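**Handheld gripper demos for a student project - pen keeps slipping**

Posted in Robotics Clubs and Classes

**drilimside_lab**

Our class team is collecting demonstrations for a pick and place task. One person works a pair of handheld grippers and we train on the recordings. The task is to pick up a pen and put it in a pencil case. We have up to 225 usable runs and the teacher wants 500 before February. Too many get thrown out for dropped pens. Should we change the grippers or the setup?

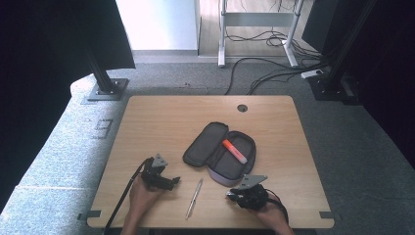
We have one table and share it with another team, so each session is short and the operators swap after 16 runs. Most of us are new to this. Start position is the case open in the middle and the silver pen on the table below it, at a slant, with the highlighter already inside. The right hand does the pick.

**Ambros Hauser**

Change the setup first. A slim metal pen on bare wood is a hard pick. Put down a thin mat and see if the drop rate changes. Also, tell the operators to close slowly and wait a moment before lifting. Our team lost 3 weeks swapping jaw pads when the problem was people rushing.

Keep the dropped runs in their own folder - you may want them later.

**mevex_fan**

just use a fatter pen

**Skinunness**

Check the cables too. If one pulls on the hand during the reach, the jaws come in crooked. Tape it to the forearm with some slack at the wrist. I would also vary the angle of the pen between runs, or the model will only learn the one.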